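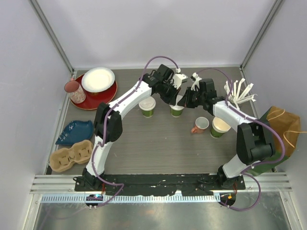
Coffee Corner: our two-arm summer project

Hi! I'm Flor Cuervo and I look after the gallery page for the Plundono robotics club, which mostly means I nag people for pictures and then write something underneath. The club has been going for a while, but this summer was our first try at getting two arms to share one table. We picked a takeout coffee order as the theme (cups, a carrier, a bag, the whole thing) and I have a feeling we'll be stuck with it until spring, because everybody has opinions about coffee.

I'll keep adding to this page as the others send me their stuff. For now there's one picture up top, and the lines under here go with it. I wrote way more than a caption, sorry!

The cup in the middle

Both grippers are down at the same paper cup, the green and white one near the center of the table, with fingers on either side of the top. We call this a "meet" and it's the thing we spent most of June on. One arm going to a cup is first-month material. Two arms going to the same cup is where you find out who wrote down their coordinates properly and who was guessing (it was me, I was guessing). Jairo Condori drives the left arm and Jairo Londoño drives the right, so yelling "Jairo, stop!" across the room works beautifully and stops both of them.

The purple cables

I love these. They run back along each arm from the gripper end, and the left one is held on with little ties. Kanako Ogura is very strict about slack: enough for the elbow to bend all the way, and then a bit more. The big loops down by the front rail are the "bit more." She has a whole page about it in the club notebook, with drawings, and if you're joining in the fall please read it before you touch a tie.

The mugs and plates

The paper cups are the main event, but we put dishes out too, so there's the orange mug with its handle pointing off toward the front, the pink one sitting on the dark red plate, and my favorite, the dark blue dish over on the left. I still say it's a leaf. Meinir Prothero says fish. Handles are much harder than paper cups! You have to care which way the thing is turned, and our notes for "which way is it turned" are still two pages of crossed-out arrows.

The carrier

The brown molded carrier by the left arm is what we're working toward. The full task has a nice simple name, Load the Carrier, and a not very simple score sheet. Meinir wrote the rules with 18 points on offer: 5 for a clean meet, 2 for leaving the other cups where they were, and the rest for getting cups into the carrier standing up. Our best practice score so far is 14, and I was out getting sandwiches when it happened, so I only have everyone's word for it.

The busy right side

There's a paper bag with cord handles over by the right wall and that bunch of white utensils fanning out at the back. Londoño wanted the right arm to have to work its way around things, and I wanted a tidy table, and you can see who won. The bag is going to be its own task someday. Cord handles! We talked about it for one whole meeting and then went back to cups.

The front rail

All those scuffs and white patches on the black strip between the bases bother me a little, and I asked if we could clean it up for the gallery. Kanako said no, leave it, a rail should look like somebody uses it. Fine!

What's coming

The next round is a friendly match with the Quispe club. Same task, same rules, their cups and our carrier. Condori is working on a slower approach for the last little bit before the fingers close, and I'm relearning how to write down coordinates. If you took pictures at any of the June sessions, please send them to me, even the blurry ones, and tell me who was driving so I don't mix up the Jairos again.

Last updated Aug 1, 2018. Flor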